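May 2023

Up too early, coffee too weak. Writing this standing at the counter because if I sit I won't get up again.

So. The shop room. Finally. Been saying it since September and every weekend something else gets in the way, the gutter, Mom's move, the thing with the car. Not this time. Went in at 6 with a trash bag in each hand and did not let myself look at my phone.

Started with the drawer. THE drawer. Everybody has one I guess but ours had gotten so it wouldn't open more than a hand's width, you had to fish. Took it right out of the dresser and tipped it on the floor. Dead batteries, takeout menus from places that closed, a key to who knows what, the good tape measure (I bought a second one in March, so mad), rubber bands gone to crumbs. Receipts. So many receipts. One from Rostero for $99, that was the heater that never worked right. Kept it for a minute like I was going to do something about it. Tossed it.

Found a bag of hooks still sealed. Wire ones, from when I bought the pegboard. That board has been up for ages with next to nothing on it and all my stuff in a heap underneath, which Eino pointed out every time he came by. Eino Nurmi, king of labels. He outlined all his tools with a marker once so he'd know where each one goes. I said I would never. I still wont. But I did get why, along about the third time I moved the scissors.

Rules I made up as I went:
If I've used it this year it goes on the board.
If it's a double it goes in the box for Cheung.
If I don't know what it is, out.

Broke the last one right away. There's a little brass thing with a spring. Could be from the old lamp. It's in a jar now. One jar allowed.

Tape was the big argument with myself. I hate hunting for tape. It rolls off, it gets hair on it, you can never find the end. Wanted it where you just reach up. Tried all the rolls on one hook first and it looked tidy for as long as it took me to want the back one. So, a hook each. Colors mean something too, or they will if I stick to it: blue for boxes going to Cheung, red for do not open, yellow for anything I have to measure twice. We'll see how long that lasts. Probably till the first time I'm in a hurry.

Scissors, same deal. Always said the red ones are for paper and the blue for everything gross. Then I hung them both on the same hook anyway because I was tired, so they bump. Fine. Will fix. Won't fix.

Screwdrivers in the cup. Tried hanging them and they just swing and fall down behind the table, and then you're on your knees with a flashlight. Cup is better. Only put the ones I really use in there, the rest went back in the old roll. Eino says a cup is lazy. Eino can come over and get under the table himself.

Pliers took forever. The bracket was the wrong way up, or I was. Took it off, put it on, dropped a screw, found the screw, it was a different screw. Lunch was crackers over the sink around then.

Then the table. Paint drips from the Nekia chairs, I got most off with the scraper and my thumbnail. Wiped it down, let it dry, wiped it again. Put oil on a rag and then chickened out, that's a job for a day with the windows open. Note to self: buy rags. Also note: the radio needs batteries, not the ones from the drawer.

Floor. Swept, then swept what fell off the broom. Moved the shelf out and there was basically another room's worth of sawdust behind it. Found the earring from Didberg!! The little green one. I'd given up on it, I'd even thrown out the other one. Of course. Sat on the step and laughed at myself for a bit.

Box for Cheung is full and heavy, doubles of everything. The extra tape measure went in, the old one is nicer. Two hammers. A level that isnt. I wrote "level (sort of)" on it in fairness. Need to drive it over before I start taking things back out, I know me.

Didn't get to: the paint cans, the shelf with the wire, the corner. The corner is its own day. Not writing about the corner.

Back hurts, hands smell like a hardware store. Kept wandering back in there after supper with no reason to, just switched the light on, looked, switched it off. Called Eino to brag and he asked if I'd done the marker outlines. Hung up on him. Called back, he's coming over to help with the paint cans, said he'll bring soup, I said bring rags.

Water bill is due, it was in the drawer pile, ugh. Paid it on the phone just now, 2 days late. And there's a letter from 2000 in there too, from Aunt June, three pages front and back all about her tomatoes. Kept that. Put it in the desk, in a folder, like a grown up.

More if I can stay awake. Have to rinse the broom and text Cheung about the box.

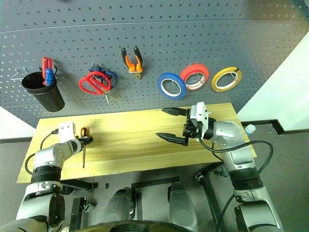 Okay, texted. Cheung wants the hammers, doesn't want the level. Bringing it anyway. Bed.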